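4. Evaluation of the Lorken hand kit

4.1 What we were sent

The kit under review is the Lorken two-hand package, sold as a ready-to-bolt upgrade for labs that already own a pair of arms. It comes with two hands, a power box, the wiring, and a licence for the Volell control software. We paid the normal academic price and had no contact with the seller beyond the support desk. A competing kit from Wieser was looked at earlier (Section 3) and the same tasks were used for both, so the numbers can be set side by side.

Set-up took one person a working day. Most of that went on cables. The printed guide covers the older wrist plate only, and the drawing for the new one has to be asked for by email. It came the same afternoon, fair enough, but it should be in the box. Calibration is a single script. It has to be run again after every power cut, and the script does not say so -- we lost a morning of trials to this before McAlister noticed the thumb offsets had gone back to zero.

4.2 Tasks

Soft food was picked as the main test. Reason: the sales sheet makes a good deal of "gentle contact", and rigid blocks tell you nothing about that. Peeled citrus is cheap, tears easily, and varies enough from piece to piece that a fixed grip width will not do. Three tasks in all:

Task A, move a whole peeled mandarin from table to plate. Task B, take a segment off the plate and put it down on the table. Task C, hold a whole fruit in one hand and pull a segment away with the other.

The operator drove both hands by glove. No autonomy was used at any point in this section. One attempt was limited to 60 seconds and counted as failed if the skin of any segment was broken, the fruit left the table, or the time ran out. In total 1,100 attempts were logged over the month of October, split evenly between two operators as far as fruit supply allowed. Fruit was swapped out as soon as it was marked in any way.

Hand speed was capped at the default value for A and B. For C we had to lower it, the default gave a jerk at the start of each closing move and the fruit simply rolled off. Support confirmed this is a known fault in the Volell release dated 2019-10-16 and that a patch is planned. All results for C are therefore at the lower speed and should not be compared directy with the Wieser figures.

4.3 Findings on grip and wiring

Task A was the easy one. Both operators were comfortable with it inside the first session and the failures that did occur were mostly time-outs, not damage. Task B was harder than expected. Segments sit low, the fingertips are thick, and the operator cannot see the contact point once the hand is over the dish. Task C remained unreliable to the end and we would not buy the kit for that kind of work.
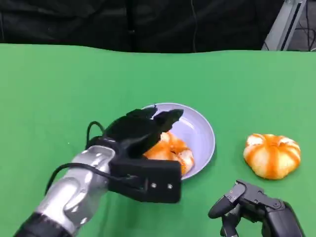

Figure 2. Lorken hands with the citrus test set.

Cable routing is the weakest part of the package. The supplied leads are all one length, chosen we assume for the longest arm on the compatibility list, and on anything shorter the spare has to go somewhere. Clips are not included. The left-hand lead in Figure 2 comes out of the black housing and makes a loose loop above the table, and slack like that is a snag risk when the hand has to reach across a plate rim. A right-angle plug would sort most of it. Daddale sell a short lead with the same connector and we have ordered a pair, results to follow in the next version of this report.

Reach over the dish also matters more than the data sheet suggests. The housing on the back of the hand adds height, so a steep approach is needed for anything lying low, and the wrist runs close to its limit. Moving the plate nearer the middle of the workspace helped. A shallower plate helped more. Neither change was made during the logged attempts, these are notes from practice runs afterwards.

4.4 Wear and support

No finger joint failed. Juice got into the fingertip seams and had to be cleaned out with a damp cloth and a soft brush after each session; the guide says nothing on wet use either way, and the warranty text is vague. Support replied to all our questions within 2 days, the answers were clear. Spare fingertips are sold in sets of 3 only, so a lab running two hands will always end up with odd ones in the drawer.

Price and running costs for both kits are given in Section 5.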